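Akard two-arm bench kit, set-up guide
Section 4. Mounting, homing and first close

Read all of it before power on. Takes two people for steps 1 and 2, one after that.

Before you start
Rail bolted to table. Table level. Both arms in the box positions, shipping pins still in. E-stop plugged in and tested, see section 3.

1. Set arm A on its base plate. Hand-tighten all bolts first, then torque crosswise.
2. Same for arm B, other side, facing A.
3. Pull shipping pins. Keep them, you need them if the arm ever goes back.
4. Connect power, then data. Never data first.
5. Switch on at the Haka box. Wait for steady green. Can take 10 seconds.

CAUTION: Hands out of the space between the arms from step 5 on. Arms may settle a little when brakes release.

6. Open the Davo panel on the PC, pick Arm A, press Home. Wait. Then Arm B.
7. Press Close on arm A, slow speed only.

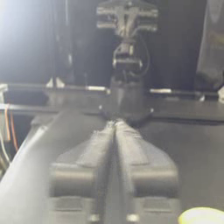

Finger gap is set in the panel under Tool > Gap. Default is fine for most parts. Bring the fingers nearly together, a narrow dark gap left between the inner edges like on the gripper up front, then press Save. Dont force them shut by hand. If one finger leads the other, go back to step 6 and home again.

8. Jog arm A toward arm B in small steps. Stop well before the fingers reach the other base. The wrist view makes distance hard to judge so check from the side too.
9. Look at the cable loop on each wrist. Needs slack through the full turn. Tight loop = stop, re-route, start over at 6.
10. Save the pose as REST.

NOTE: Wrist view soft or blurry? Wipe the lens, dry cloth, no spray. Bright lamp behind the bench will wash out a corner, move the lamp or turn it down.

NOTE: Error 112 means the gripper lost its zero. Power off, wait, power on, repeat 6 and 7. Comes back a second time, call us, don't keep trying.

CAUTION: Loose wires near the rail ends get caught. Tie them back before you run anything at full speed.

Questions on this section go to Oksana Symonenko, or Shigeru Ogura for the pannel software. No phone support Tuesday mornings.

Next: section 5, teaching a first pick.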